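13 May 2025
Notebook, Rellach text conversion (PDF / EPUB / Mobi)

Picked up from where Ximeng left it. Source is the Nieminen scan of the speeches, the facing-page one, Greek left, English right. Scan is decent up to the second tetralogy, then the gutter shadow eats the first letters of every line on the right hand pages. Redid 28 pages by hand this morning. Slow.

OCR on the Greek still bad with breathings. Rough and smooth swapped all over, iota subscripts dropped. Ran the Stornon cleanup list, 3000 entries, caught most of the common words. Proper names not touched by it, need own list. Started one, see shared folder, file is called names_2 (names_1 is junk, dont use).

EPUB: footnotes now pop up correctly in two of the readers. Third one jumps to the end of the chapter and loses your place. Tried moving the notes into one file, same thing. Tried shorter ids, fixed it?? Need to repeat before I beleive it.

Mobi: section numbers in the margin collapse into the text, so you get "the jury 14 and the witnesses". Put them in square brackets for Mobi only. Ugly but readable. PDF keeps margin numbers.
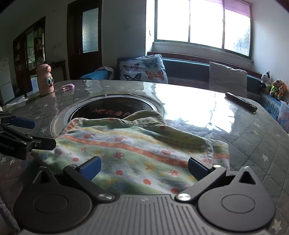

Do the section numbers have to match the old printed edition?
They do, every citation in the secondary lit uses them, so if ours drift the book is useless to a student with a footnote to chase.

Checked 80 citations from the Ranik bibliography against our numbering. 22 off by one, all after the same spot in the third speech, where the scan has a paragraph break the printed text doesnt. Took out the break, reran, all good now.

Kurniawati's question from January still open: one volume or split the tetralogies off. She wants split, smaller downloads. I'd keep together, the intro refers back and forth constantly and we would have to rewrite those bits. Ximeng no strong view. Leave for now.

Blurb for the catalog page too long, gets chopped at "three sets of" in the listing. Cut first sentence to dates + what he wrote. Authorship argument (one Antiphon or two) moved to the second paragraph, with a line saying the translator's view is set out in the intro.

Left to do:
names list, speeches five and six
cover text, Greek title has wrong accent
alt font for the Mobi, current one has no capital with breathing mark
send Kurniawati the PDF proof, not the EPUB, til the id thing is checked again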